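2019-10-31

I've been meaning to write about soup for a week, which tells you what kind of month it's been. Anoma Selvanayagam from upstairs is hosting on Saint somebody's day (she told me which one and I nodded like I knew), and I said I'd bring the big pot. So now I have cabbage on the brain! Cabbage and potatoes, and whether my pot is big enough, and whether Todor Vasić is still off onions or if that was only for the summer.

My first idea was the cabbage and potato one I made back in August, the one with way too much pepper. Kristine says go easier on the potatoes this time and let the cabbage do the work. She's probably right, but I like a soup you can stand a spoon in, and there is something about a whole crate of potatoes that makes me want to take every last one home.

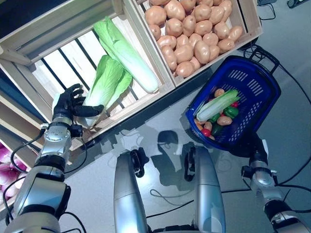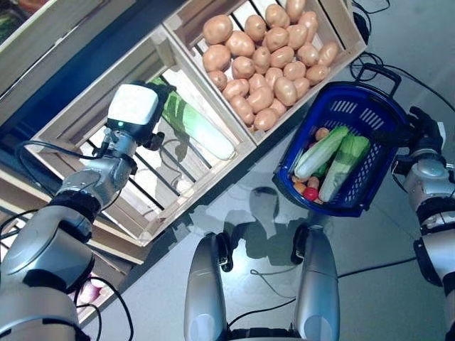
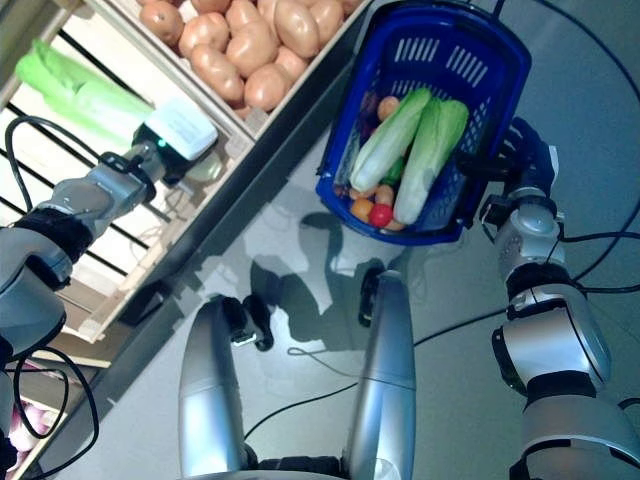
Wooden crates, potatoes, long leafy greens. I could look at produce all day.

Anyway, I did the math on the back of the gas bill. 600 grams of potatoes, 400 of cabbage to start with, and 200 of the smoked sausage Efren Pascual brings back from Jalstead, if he remembers it, and I have texted him 2 times now. More cabbage goes in at the end so some of it still has a bite. I might do the butter and caraway thing too, but only if I can find the caraway, which was behind the rice the last time I saw it and then I moved the rice.

The other problem is the lid. It doesn't fit the big pot and never has, and I've been using a dinner plate on top, and carrying that up a flight of stairs full of hot soup is not my favorite plan. Ronaldo Lacson says he has a spare lid from his old Narkico set. I'm going to go knock before he turns in.

Oh, and it's Halloween and I forgot candy, so the kids on our floor are getting clementines and the good granola bars. Sorry, kids!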